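Moving Fustgate Off the Copper Network: A Conversation With Puvada's Head of Number Services

When the telephone exchange at Fustgate was opened, a local call required only the last four digits of a number, and many residents still give their numbers that way. In March the exchange carried its final call over copper. Every line in the town and in neighboring Virnach now runs over fiber, and the work of keeping each customer's number intact fell to a small team at Puvada, the regional carrier. The head of number services agreed to discuss the project with us at the company's office on the upper floor of the old exchange building.

The conversion covered 1166 lines, of which 563 were in Virnach. The remainder were in Fustgate and on the farms between the two. Asked whether the figure was a large one for a carrier of Puvada's size, the head of number services said that the total was modest and the variety was the difficulty.

"A line is a very broad word in this business," the head of number services said. "It may be a kitchen telephone. It may be an elevator alarm, a fax machine at a veterinary office, or the dialer on a water pump. They all look the same on the billing record, and they behave very differently when you take away the current that used to come down the wire."

The planning began with the billing record for that reason. Each account was compared with the wiring cards kept at the exchange, some of which had been filled out in pencil and corrected several times. Where the two sources disagreed, a technician visited the address. The head of number services noted that the cards proved correct more often than the database, which had been assembled in 2000 from three older systems and had inherited the errors of each.

Customers in both communities had been told early that their numbers would not change. According to the head of number services, this commitment was made before the technical work had been fully scoped, and it shaped nearly everything that followed.
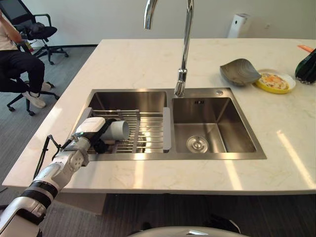

"We could have finished sooner by issuing new numbers to Virnach," the head of number services said. "The Virnach numbers sat in a block that was shared with another rate center, and moving them cleanly meant going through them one at a time. There was a discussion about it. In the end, people had those numbers painted on their trucks and printed on their checks, and we were not prepared to ask them to start over."

The shared block had a long history. Virnach was at one time served by its own switch, installed by Polák, a manufacturer whose equipment was once common among small carriers in the area. When that switch was retired, its numbers were folded into the Fustgate exchange, but the routing tables of several long-distance carriers continued to treat Virnach as a separate destination. Calls arrived all the same, because a forwarding rule had been written to catch them. The rule was not recorded in any document that the team was able to find.

"One of our engineers came across it while looking for something else," the head of number services said. "Had we shut down the old equipment without it, Virnach would have been able to call out and would have received no calls from outside the region. I would not have enjoyed that morning."

The cutover itself was carried out in 26 stages, each beginning at 11 p.m. and ending before the first business calls of the following day. A stage was limited to one cable route. At the end of each, the team placed test calls from outside the exchange, from a mobile network, and from a neighboring landline, and then placed a test call to the emergency dispatch center by prior arrangement with its supervisor. Two stages were reversed before dawn and repeated later in the month. In one of these, caller identification was showing the main number of the exchange in place of the customer's own. The other involved an alarm panel that redialed continuously until it was disconnected.

Questions about electrical power came up at every public meeting. A copper line draws its current from the exchange and may continue to work during an outage at the house, whereas a fiber terminal depends on the household supply or on a battery. Puvada provided a battery unit to any residential customer who requested one. The head of number services acknowledged that the notice describing the offer could have been written more plainly.

"It was four pages long, and the battery was on page three," the head of number services said. "We sent a second notice, on a single sheet, with large type. Requests came in steadily after that. I would send the single sheet first if we were doing it again."

Ten-digit dialing was introduced at the same time, although it was not strictly part of the conversion. Seven-digit calls within the exchange were permitted for a period and then answered with a recording. The change drew more complaints than the fiber work – most of them from customers whose telephones had stored numbers they did not know how to edit. Staff at the Fustgate office reprogrammed handsets at the front counter for anyone who brought one in, and they continue to do so.

The copper switch remains on the ground floor, powered down and partly dismantled. Several of its line cards have been promised to another small carrier that still operates the same model. The rest will be sold for scrap once the floor beneath it has been inspected, and the room will then be used to store cable.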